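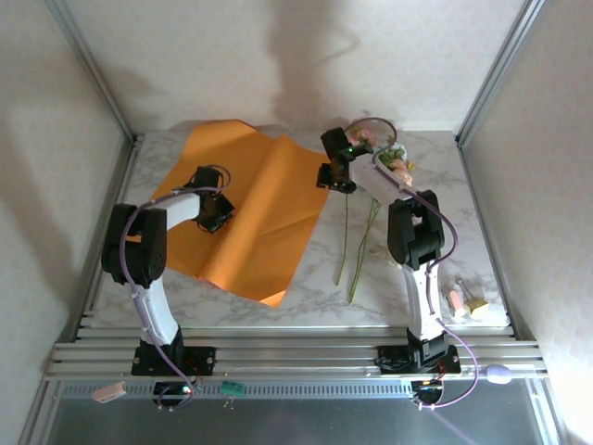
Last updated: December

About the Minstead Hockey Museum

Minstead has had professional hockey for most of the last century, if you use the word professional the way the league office did, meaning the players were paid and the checks usually cleared. The Minstead Varnines won the league title two times. They lost the final a good deal more often than that, and we have those pennants too, because they were printed before the games.

The museum fills the ground floor of the old Skusard Glove Company building on Younis Street, four blocks from where the rink used to be. The rink is now a parking structure. A brass plate on the second level marks center ice, between a pay station and a pillar, and people do stop and take pictures of it.

What we have

The collection stands at 707 objects. Sweaters take up the biggest share, followed by sticks, programs, ticket stubs, goalie masks in various stages of regret, and the organ. The organ came out of the rink the week before demolition and still plays, although the lowest octave sounds like a truck backing up. Visitors are welcome to try it on the hour. Visitors who know only the charge fanfare are welcome to try it once.

The penalty box is the original, bench and door included, and you can sit in it as long as you like. School groups tend to fight over who goes first, which we consider historically accurate.

Our radio room has game broadcasts running back to the years when road games were recreated in a studio downtown from telegraph reports. In one of them the wire goes dead in the third period and the announcer describes a delay to repair the ice. The ice is under repair for a very long time. It is our most requested recording.

The Varnine name

We get asked. Varnine was a brand of floor wax made across the river, and the wax company bought the team its first set of uniforms. The company folded, the team kept the name, and several generations of Minstead children have grown up assuming a varnine is some kind of weasel. The mascot costume from the later seasons did nothing to correct them. It's in the case by the front door.

How we're paid for

Admission, the gift shop, and memberships. We also rent the main gallery for evening events, with room for a seated dinner if the Zamboni is moved, and the Zamboni can be moved with a day's notice.

The seats along the back wall came from the rink's lower bowl. The building held 3,780 at capacity, a figure the team reported as its attendance on nights when you could hear individual people coughing.

Visiting

Doors open at 10 a.m. and close at 4 p.m. Children under six are free. Season ticket holders of the old club get in free for life on showing a stub from any season, and we will want to look at the stub for a while.

Parking is available at center ice.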